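**Room Care, handout 2: moving chairs**
Nadine Hakim, Skellevgate site

Clear a path before moving any chair. Pick up bags and check the floor for leads. 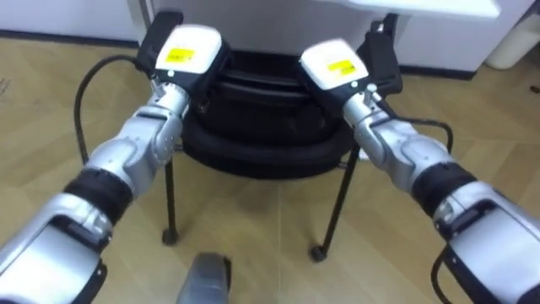 Floors mark easily, and the repair bill last November covered 14 boards. Lift grit with a dry brush first. Pale wood like the floor here shows scuffs from black rubber, so wipe the castors as well.

Hold the chair by the top of the backrest and roll it slowly. Fold-down writing tablets work loose if used as handles.

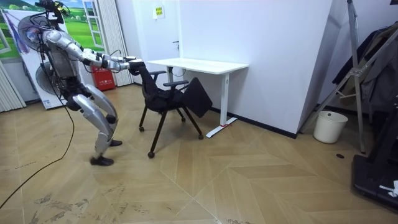 Keep clear of desk legs when turning. If a castor sticks, stop and tilt the chair a little.
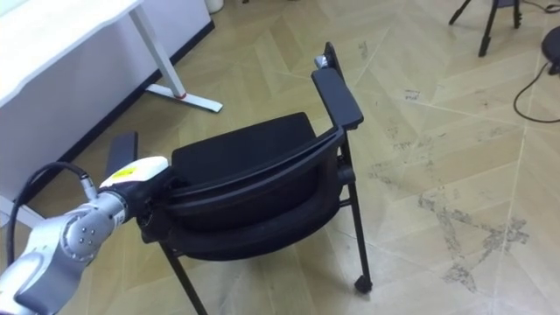 Park chairs facing the desk, with a hand's width between armrest and desktop. Stacks are not allowed in this room. Report loose castors on the Pollitz sheet.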